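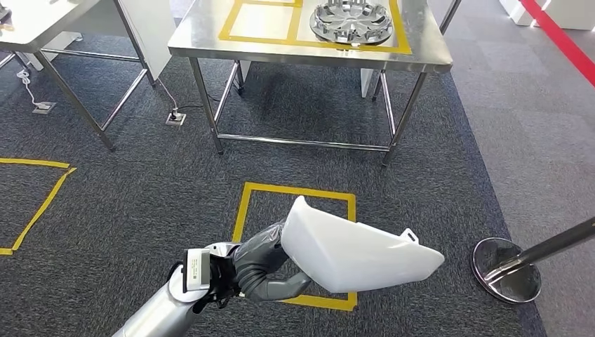

Enregistrer de bons exemples demande surtout de la régularité, et c'est une bonne nouvelle pour vous, car la régularité se prépare tranquillement avant même d'allumer la station Kisosska. Dans les pages précédentes, vous avez installé le bras, relié le poste de téléopération et vérifié que la main répondait à vos doigts. Il est temps maintenant de montrer au système ce que vous attendez de lui : prendre une pièce dans une zone, la transporter, la poser dans une autre, et recommencer. Les zones sont délimitées au ruban adhésif jaune, comme le carré sur la moquette au-dessus duquel la main tient la pièce blanche, ou comme les rectangles tracés sur le plateau de la table en inox, où un enjoliveur est posé dans la zone de droite. Prenez le temps de lire le chapitre en entier une première fois, avec un café si le cœur vous en dit, puis revenez au début et suivez les étapes dans l'ordre.

4. Gathering des exemples : la première série

Le mot « exemple » désigne dans ce manuel un enregistrement complet d'une tâche, depuis la main au repos jusqu'à la main de nouveau au repos. Le logiciel Barow conserve ensemble les images de la caméra de tête, les positions du bras et des doigts, et la phrase de consigne que vous avez choisie. Une série regroupe les exemples qui partagent la même consigne et les mêmes pièces.

4.1 Préparer l'espace

1. Dégagez le sol entre le robot et les tables. Le bras doit pouvoir aller d'une zone à l'autre sans passer au-dessus d'un sac, d'une chaise ou d'un carton oublié.

2. Collez le ruban des zones avant la première prise, et n'y touchez plus jusqu'à la fin de la série. Appuyez bien sur les angles avec le pouce. Sur une moquette en dalles, évitez de faire coïncider un bord de zone avec un joint : le ruban y tient moins bien et finit par rebiquer, en général au beau milieu de l'exemple que vous étiez si content d'avoir réussi.

3. Choisissez une couleur de ruban pour les zones de pose et une autre pour les limites de circulation. À l'écran, et plus encore pour le modèle, deux lignes de même couleur se ressemblent beaucoup, et il serait dommage que le robot apprenne à déposer ses pièces le long de l'allée.

4. Faites courir les câbles le long des pieds de table et ramenez le mou vers la prise. Si votre salle est équipée de prises de sol, placez les zones à l'écart de celles-ci.

5. Installez les barrières de séparation du côté où passent vos collègues. Leur pied doit reposer entièrement à plat.

Attention : le bras peut se déplacer dès que le poste de téléopération est actif, même si aucun enregistrement n'est en cours. Ne replacez jamais une pièce à la main avant d'avoir mis le poste en pause et attendu que le voyant du poste passe au bleu.

Remarque : l'éclairage compte davantage qu'on ne l'imagine. Les plateaux métalliques renvoient volontiers la lumière du plafond, et un reflet qui se promène au fil de la journée complique la vie du modèle. Si vous avez des stores, baissez-les. Si vous n'en avez pas, répartissez vos prises entre le matin et l'après-midi, de sorte que les deux lumières soient représentées.

4.2 Choisir et présenter les pièces

Commencez par des pièces rigides, assez légères, que vous saisissez vous-même sans réfléchir. Le lot de départ fourni par Hoshino convient très bien, mais rien ne vous oblige à l'utiliser ; les pièces de votre propre atelier feront de meilleurs exemples si ce sont elles que le robot devra manipuler plus tard.

1. Ouvrez une nouvelle série dans Barow et donnez-lui un nom que vous comprendrez encore dans un mois. « Test final bis » est un nom que nous avons tous utilisé et que nous avons tous regretté.

2. Rédigez la consigne à l'infinitif, en une seule phrase : « Prendre la pièce blanche sur la table et la poser dans le carré au sol ». Gardez exactement la même formulation pour toute la série.

3. Posez la pièce dans la zone de départ. D'un exemple à l'autre, faites-la tourner un peu, avancez-la, reculez-la, retournez-la si elle peut se présenter sur ses deux faces.

4. Laissez de temps en temps une autre pièce dans une zone voisine, bien visible, sans y toucher. Le système apprend ainsi à ne pas s'intéresser à tout ce qui brille.

Remarque : les pièces blanches, très claires ou un peu translucides peuvent paraître surexposées. Vérifiez l'aperçu avant de démarrer : vous devez distinguer les arêtes de la pièce. Sinon, réduisez l'exposition d'un cran dans l'onglet Caméra et conservez ce réglage pour toute la série.

4.3 Enregistrer un exemple

Voici le geste que vous allez répéter le plus souvent, et il vaut la peine de l'apprendre lentement. Les premières fois, vous aurez l'impression d'avoir des moufles. Cela passe vite, rassurez-vous.

1. Amenez le bras en position de repos et ouvrez la main.

2. Appuyez sur la pédale gauche. Un signal sonore indique le début de l'enregistrement. Restez immobile 2 secondes.

3. Avancez vers la pièce à vitesse constante. Si vous hésitez sur l'angle d'approche, ralentissez sans vous arrêter tout à fait ; les longues pauses sont apprises comme le reste, et vous les retrouverez fidèlement reproduites par le robot.

4. Refermez les doigts sur un bord franc. Pour une pièce large et plate, une prise par le bord convient parfaitement, à condition de laisser libres les languettes et les fentes : elles sont fragiles, et ce sont souvent elles qu'il faudra engager au montage.

5. Soulevez, marquez un très court temps d'arrêt, puis transportez la pièce jusqu'à la verticale de la zone d'arrivée. Regardez le ruban de la zone, et pas seulement la pièce : la main et sa charge en masquent facilement une partie dans l'image de la caméra de tête. Décalez un peu l'approche si vous perdez tous les côtés de vue à la fois.

6. Descendez, posez, ouvrez les doigts entièrement, puis remontez tout droit avant de revenir au repos.

7. Appuyez de nouveau sur la pédale gauche. Un double signal confirme la fin de l'exemple.

Attention : ne lâchez pas une pièce au-dessus du sol pour gagner du temps. Outre le risque pour la pièce, le modèle retiendra que lâcher en hauteur est une façon acceptable de poser.

Si une pièce vous échappe, ne vous précipitez pas sur la pédale – terminez le mouvement calmement, ramenez le bras au repos, puis fermez l'exemple. Vous déciderez ensuite de son sort, comme expliqué juste après.

4.4 Trier au fur et à mesure

Barow vous propose un classement à la fin de chaque exemple. Nous vous conseillons vivement de répondre tout de suite, tant que le geste est frais dans votre mémoire, même si la tentation d'enchaîner est grande. Le soir, devant une longue liste de vignettes qui se ressemblent toutes, on devient étrangement indulgent.

Réussi : la pièce est entièrement à l'intérieur du ruban, et le geste s'est déroulé sans reprise.

Rattrapé : la première prise a glissé ou la pose était de travers, et vous avez corrigé pendant l'exemple. Gardez ces exemples, ils sont précieux : le système y apprend comment se sortir d'un mauvais pas.

Échoué : la pièce est hors zone ou tombée. L'exemple reste sur le disque et n'entre pas dans l'apprentissage, sauf si vous cochez la case correspondante dans les options avancées.

À jeter : quelqu'un a traversé la zone, un câble s'est accroché, le téléphone a sonné et vous avez tourné la tête avec le casque. Cela arrive à tout le monde.

Remarque : si la pièce mord légèrement sur le ruban, décidez une bonne fois pour toutes de ce que vous acceptez et notez-le dans le champ Commentaire de la série. La règle elle-même importe peu. Ce qui gêne le modèle, c'est une règle stricte le matin et souple après le déjeuner.

4.5 Faire des pauses et savoir s'arrêter

La fatigue se voit dans les courbes bien avant que vous ne la sentiez dans les épaules : les trajectoires s'affaissent, la main arrive trop bas, les doigts se referment trop tôt. Mettez le poste en pause dès que deux exemples de suite sont classés Échoué, étirez-vous et buvez un verre d'eau loin du poste.

Pour vous donner un ordre de grandeur, la série de référence livrée avec Tririmora, notre module d'apprentissage, contient 1418 exemples. Ne vous laissez pas impressionner : elle a été constituée petit à petit, et vous pouvez lancer un premier apprentissage d'essai avec bien moins, simplement pour voir si le bras se dirige vers la bonne table.

4.6 Fermer la série

1. Ramenez le bras au repos et mettez le poste en pause.

2. Dans Barow, choisissez Série, puis Vérifier. Le logiciel signale les exemples sans classement et ceux dont l'image s'est interrompue plus de 5 images de suite.

3. Complétez les classements manquants. Pour les exemples à l'image interrompue, choisissez À jeter.

4. Cliquez sur Transférer vers Tririmora et laissez l'ordinateur allumé jusqu'au message de confirmation.

5. Photographiez la disposition des tables et des zones, et joignez la photo à la série. Si vous devez la reprendre un samedi matin après que le ménage a été fait et les tables poussées contre le mur, vous serez bien content de la retrouver.

Attention : n'arrachez pas le ruban avant d'avoir reçu la confirmation du transfert. Si des exemples doivent être refaits, ils doivent l'être dans les mêmes zones. Pour retirer ensuite le ruban de la moquette, tirez lentement, presque à plat, en partant d'un angle.

Le lancement de l'apprentissage et la lecture des premiers résultats sont traités au chapitre suivant.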